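Myrtle Quintanilla
Last updated: October, 4:10 pm

1/ Can a machine put the groceries away yet? Short answer: parts of it, slowly. Longer answer in this thread.

2/ Rigid boxes on a flat shelf are close to solved. Known shape, known weight, one grasp per box. Most demo reels stop there.

3/ Bags are the hard case. A thin plastic bag has no fixed shape, so any plan made from the last camera view is stale as soon as something touches it.

4/ Fruit adds a force problem. An orange tolerates a firm squeeze and a ripe banana doesn't. Same gripper, same bag, different limits.

5/ Two arms help. One can hold the bag open while the other picks. The cost is coordination — both want the same few inches of space above the opening.

6/ Our log at Prumlow has 1581 bag-to-basket attempts. 574 ended with every item in the basket and no human hand involved. Arlo Ambrose thinks better wrist sensing would fix most of the rest. I think it's perception inside the bag.

7/ Until that number moves, I wouldn't buy one for a kitchen. A shop stockroom, maybe, if the produce arrives in crates.
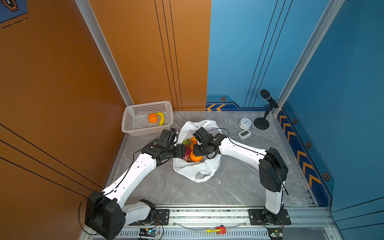

8/ Next round is another 1000 attempts, same scoring. I'll post the failures by type, with drops and torn bags listed separately.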